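Handheld 3, finger carriage and recalibration
10th May

Spent most of today on number 3 again. For anyone who missed the last round, this is the one that had been closing short since we moved into the Jotcombe rooms – you squeeze all the way and the readout stops at 71 when it ought to get to 79. Gareth Cheetham swore it was the encoder. I swore it was the linkage. We were both kind of wrong, so no one owes anyone lunch.

Took the housing off first thing. Four screws on the underside, and one of them is already chewed up, so please use the good driver from the Biltero set and not whatever is lying on the bench! Inside, the finger carriage was riding on its rail with a ton of gray fluff packed in at the closed end. Pulled it out with tweezers, wiped the rail down with alcohol, and put one tiny drop of the light oil on it. The last person (me, in July, I checked) used way too much and I'm pretty sure that's what the fluff was sticking to.

Closed it up, tried it, got 76. Better but still annoying. Opened it again. The set screw on the pulley had backed out maybe half a turn, so the belt was slipping a hair right at the end of the squeeze. Blue threadlocker, snugged it, left it alone while I ate. After that it went to 79 and did it over and over, fast squeezes and slow ones.

While it was apart I also looked at the camera mount. It has a bit of play if you push on it sideways, not enough to see in normal use, but I put it on the list for when the new brackets get here from Coetzee. Don't crank the mount screws down to fix it, the plastic around them is thin and we already lost one housing that way.
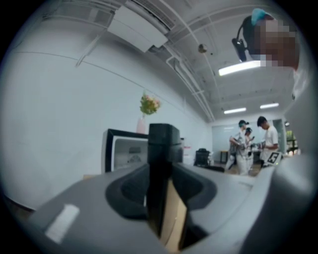
Redid the lens calibration too, as the camera had been unplugged and I don't trust it after that. First try gave garbage because I'd left exposure on auto and half the shots were blown out from the ceiling lights. Locked the exposure, went slower, kept the board moving out into the corners of the view where the fisheye bends everything, and the second try came out fine. I kept 157 frames out of that one. The file is in the shared folder under Uvberg with the old one next to it, renamed, in case mine turns out to be bad. Please don't delete the old one yet.

Marker tracking next. It was dropping the tag for a moment whenever I turned my wrist quickly, and I burned an hour on settings before noticing the tag print had started to curl up at one corner. Stuck on a fresh flat one and the dropouts went away, or at least I haven't been able to get one since. Reprints are in the drawer with the spare belts. Use the matte paper, the glossy stuff catches the lights.

Ran seven full test passes at the end of the day, pick up, carry, set down, squeeze to zero. All seven logged clean and the width curve looks the same in every one. The squeeze feels slightly stiffer than on number 2, which might just be the clean rail and the tighter belt, so I'm leaving it for now. If you're using it and your hand gets tired, write that down here, I'd like to know.

Still to do:
replace the chewed screw (M3, short)
Coetzee brackets when they come
look at the closed end for fluff again after a couple weeks of use
ask Gareth where the other small hex key went, I had it at lunch and then I didn't

Battery is on the charger, number 3 is back on its hook.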